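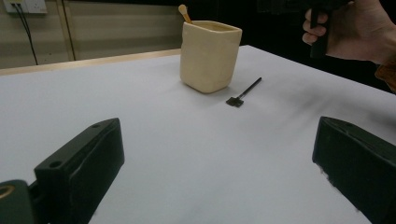

February, open day at Sokbridge, bench notes

Setup from 8:30. Doors at 10, last group out a little after 4. Sign-in sheet shows 113 names, which includes the two school groups but probably not everyone who came in by the side door.

Our station was the tabletop demo with the hand-held grippers. White table, cup with the wooden spoon in it, small black flat-headed tool laid next to it. The task we gave people: pick up the black tool, put it in the cup with the spoon, let go, back off. Then take it out again and lay it down for the next person. We kept the spoon in the whole day so that the cup always had something in it to work around.

Plan was 80 visitor tries. We stopped keeping the tally at lunch when the line got long, so I don't have a final number. Somebody please don't quote 80 in the write-up.

What went fine:

Adults got the squeeze right away. Most of them came in too high on the first try and closed on air, then lowered their wrist and had it. Kids under ten or so had trouble with the reach more than with the grip. A step stool would fix that. There is one in the Poso room, I checked after.

The cup held up. It slid when people bumped the rim with a finger, and we just pushed it back. I had wanted to tape it down and I'm glad we left it free – people slowed down when they saw it could move.

What went less fine:

The black tool is a bad choice for beginners. It lies flat and the handle is thin, so there isn't much to close on. Picking it up by the head was easier for several people, but then it goes into the cup handle first and gets in the way of the spoon. Next time start with the spoon alone, and bring out the small tool for anyone who wants a second round.

Two people working at one table was tight. The grippers knocked together 2 times that I saw. No damage. I would move the second person to the short side.

The talk by the visitors from Shibata was set for 20 minutes and ran over, so the 1:30 group reached us late and all at once. We cut them to one try each.

Questions we got a lot: how hard does it squeeze (we need a better answer than "hard enough"), can it pick up an egg, is it going to be for sale. The group from Grenalard asked if the fingers can be swapped. They want to see that done, and I said we would show them on their next visit.

To do
Wipe down both grippers, check finger screws
Get the stool from Poso before the next open day
Print the task card larger, nobody read the small one
Send Grenalard the drawing of the finger mount
Return the spare extension cord to the front desk

Left the table set up overnight. Please don't move it, I want to run the spoon-only version in the morning before we pack.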